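9. Juni 2022

Schon wieder nach elf, und ich sitze noch mit Brille und Block im Bett, weil ich das aufschreiben muss, bevor es weg ist. Robotik-AG heute von zwei bis kurz vor sieben, also fast 5 Stunden, und ich hätte noch weitermachen können!

Wir haben unser Greiferprojekt endlich auf den Namen Flullus getauft (Mirkos Vorschlag war Proneck, das heißt jetzt der Rechner). Frau Van Dijk hat den Tisch am Fenster für uns freigeräumt und dann erst mal gar nichts gesagt, nur zugeschaut. Das macht sie immer so, wenn sie glaubt, dass wir selber draufkommen. Sind wir auch, nach zwei Stunden. Die Greifhöhe war die ganze Zeit vom falschen Nullpunkt aus gerechnet. Letzte Woche habe ich noch auf den Motor geschimpft, Entschuldigung, Motor.

Danach war ich mit der Steuerung dran. Ich hatte mir vorgestellt, man schiebt den Arm hin, macht zu, fertig. Aber von der Kamera am Handgelenk aus sieht alles anders aus, man guckt ja quasi an den eigenen Fingern entlang, und links und rechts fühlt sich vertauscht an, sobald sich das Gelenk dreht. Beim ersten Versuch bin ich komplett vorbeigefahren. Beim zweiten habe ich das Ding umgeschubst und Jule musste unter den Tisch kriechen. Beim sechsten hatte ich es! Ich habe so laut geschrien, dass jemand aus dem Musikraum rüberkam.

Fürs Heft habe ich mir gleich ein Bild aus der Handkamera ausgedruckt und eingeklebt: 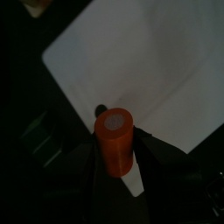
Der orange Zylinder zwischen den Fingern, Blick von der Handkamera.

Die helle Scheibe oben drauf ist super, an der kann ich mich beim Zielen orientieren. Was mich stört, ist das Licht. Auf der hellen Fläche erkennt man alles, aber unten an den Fingern wird es fast schwarz, und genau da müsste ich ja sehen, wie tief ich greife. Morgen Herrn Nijs nach der Klemmlampe aus dem Werkraum fragen.

In Verholm beim Wettbewerb müssen wir zu zweit steuern, eine am Arm, eine an der Zeit. Jule und ich wollen das zusammen machen. Frau Van Dijk meint, wir sollen bis dahin jeden Durchgang speichern, auch die verpatzten, gerade die. 4.000 Zeilen Messwerte haben wir schon auf Proneck liegen und noch keine einzige angeschaut.

Mathe nicht gemacht. Wecker auf sechs.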